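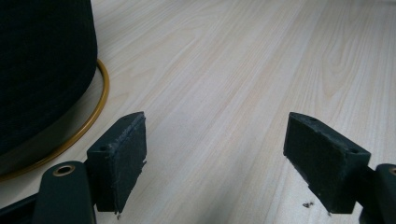 Sunday, October 10, 2021

Back from the Dravetti open day and my feet are killing me, but I had such a good time! I went for the grippers, mostly. We need something for the spring (the budget gets decided in March) and I wanted my hands on a few before anyone quoted me anything.

First stop was the hand-held two-finger one with the foam pads. You carry it around yourself, camera and all, no arm attached, and I liked it right away. Foam is so forgiving. I grabbed a paper cup badly off center and it still came up without a dent. The foam does go fuzzy, though, and it picks up lint like a winter coat. Grímur Skov, who was running the demos, told me they change pads every 2,000 grabs or so, and that he'd do it at 1,000 if it were up to him. I asked about silicone and he made a face.

Then over to the Grurna, a proper motorized one on a small arm. Much stronger, and it'll close to the same spot all day long, but I managed to squash a muffin with it (sorry, muffin). There's a force setting from 1 to 20 and I'd left it way too high. At 3 it was lovely.

The Khasawneh controller I only got five minutes with, there was a line. Nice big knob, menus I couldn't follow at all.

Prices: the spare foam pads are cheap, the Grurna fingers are $300 a pair, ouch. Farkska is supposed to have a compatible set for less, but their table was already packed up by the time I got there. I've emailed them.

Parking was free, by the way, and the lentil soup was great.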